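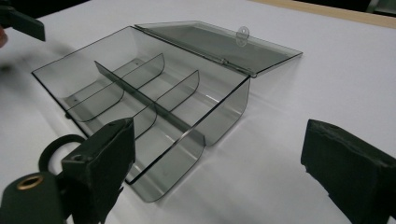 Sorting Small Parts: our project report
Oratile Cele and Cengiz Erdem, Jun 18, 2025

We started this project because the bits drawer in the Grabner workshop was driving everyone mad. Screws, washers, fuses, odd beads from the jewellery group — all in one heap! Cengiz tipped it out and we had 279 pieces to find homes for.

Our first idea was jam jars, but you can't get your fingers in properly (I tried, it hurt). So we went for a see-through grey plastic box with a hinged lid. It has one long divider down the middle and shorter curved ones across it, and the clip for the lid is on the lid itself.

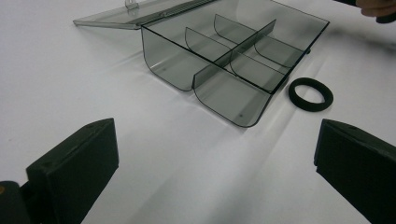
The curve is what I liked best. With a square corner you end up chasing a washer round with a fingernail, but on a rounded one you just slide it up the side and it's in your hand. We timed this with five people from our year and they all got quicker, even Cengiz, who has enormous thumbs.

The tinted plastic was less of a hit. Dark screws are harder to spot through it with the lid shut, so we'd like to try labels on the lid in November. We also want a second box for the beads — they get everywhere, and the jewellery group have asked for their own anyway.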